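Portas abertas, flores de plástico
Quinta-feira, 15 de fevereiro de 2018

O convite da Histport prometia "uma manhã com os robôs" e café. O café acabou às dez e um quarto. Os robôs, para compensar, ainda lá estavam quando saí, e um deles continuava às voltas com uma rosa.

Fui recebido à porta por uma engenheira da casa que aceitou conversar com uma condição: que eu não lhe pusesse o nome no artigo. "A minha mãe lê isso e depois telefona a perguntar porque é que estudei tantos anos para arranjar flores." Combinado. Chamar-lhe-ei a engenheira, o que tem a vantagem de ser verdade.

O pavilhão fica ao fundo de uma zona industrial, entre uma oficina de pneus e um armazém de azulejos. Para o dia aberto tinham montado 7 bancadas, cada uma com o seu braço e a sua fila de visitantes. Numa dobravam-se panos. Noutra, a cargo da Clestar, separavam-se parafusos com uma seriedade de repartição pública. As crianças queriam todas a das flores, e eu também, de modo que fizemos a entrevista ali ao lado, a falar por cima de um senhor que explicava ao neto tudo o que não sabia sobre hidráulica. O braço é elétrico. A engenheira ouviu, respirou fundo e deixou passar.

Perguntei-lhe porquê flores.

"Porque são antipáticas", respondeu. "Uma caixa tem faces, tem arestas, a gente sabe onde lhe pegar. Uma rosa artificial é um pau comprido e fino com o peso todo numa ponta. Pega-se em baixo e a cabeça abana. Pega-se em cima e vêm as folhas atrás. E se estiver num ramo, as folhas de uma prendem-se nas da outra, e o robô, que queria uma, leva quatro."

E isso acontece muito?

"Hoje? Já vi acontecer duas vezes com público. Sem público não conto."

A tarefa, dita em voz alta, parece um castigo escolar: tirar uma rosa do molho, levá-la até à jarra, metê-la lá dentro, voltar ao princípio. A jarra foi comprada por alguém do escritório e é motivo de uma rixa discreta. "Eu pedi uma jarra normal", disse a engenheira. "Redonda, boca larga. Trouxeram-me aquilo, toda facetada, com o bordo às ondas. É lindíssima. O bordo não está à mesma altura em lado nenhum." Propus que a trocassem. Olhou para mim como se eu tivesse sugerido trocar de robô. "Agora já é uma questão pessoal."

Segundo ela, a equipa fez 364 ensaios com flores durante o mês de janeiro. Perguntei quantos tinham corrido bem e recebi uma resposta sobre a importância de definir bem o que é correr bem. Insisti. Uma flor que entra na jarra e a tomba, conta? "Conta como meio dia de discussão." Há na equipa quem entenda que sim, porque a flor entrou. Ela é do partido contrário.

Da parte da visão, o que mais lhe custa é explicar aos visitantes que a câmara vai no pulso. As pessoas acenam ao braço como se ele tivesse cara. "Ele vê o que está à frente dos dedos e pouco mais. Quando anda depressa, vê borrões. Também eu, de resto, antes do segundo café." Lembrei-lhe que o café tinha acabado. Já sabia.

O software de planeamento vem da Crabtree, com quem a Histport trabalha há dois anos, e o calendário das demonstrações é da Britance, que marcou sessões de até 7 minutos para grupos de escola. Até sete minutos é, ao que parece, o tempo que uma turma do quarto ano aguenta a ver uma máquina hesitar. Depois disso começam a dar-lhe conselhos. "Mais para a esquerda!", gritou uma menina de casaco amarelo. A engenheira confessou que a menina tinha razão.

Quis saber se isto acaba numa florista. Riu-se. "As floristas trabalham com flores a sério, que têm água, espinhos e preço. Nós andamos com umas que se podem deixar cair no chão." O que lhe interessa é o gesto: segurar uma coisa comprida por uma ponta e acertar com a outra num buraco estreito. Serve para tubos, para cabos, para varetas de laboratório. "Mas experimente fazer um dia aberto com varetas de laboratório."

Não experimentei. Perguntei antes se tinha uma cor preferida, pergunta que ninguém me encomendou. "A azul. Não existe na natureza, por isso não há quem me venha dizer que está mal feita." O senhor da hidráulica, que entretanto se aproximara, disse que existia, sim, e que a cunhada tinha uma no quintal.

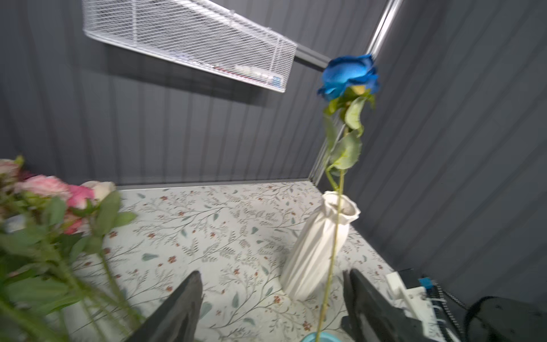 A engenheira pediu-lhe, com muita delicadeza, uma fotografia da cunhada e do quintal. Ele ficou de mandar.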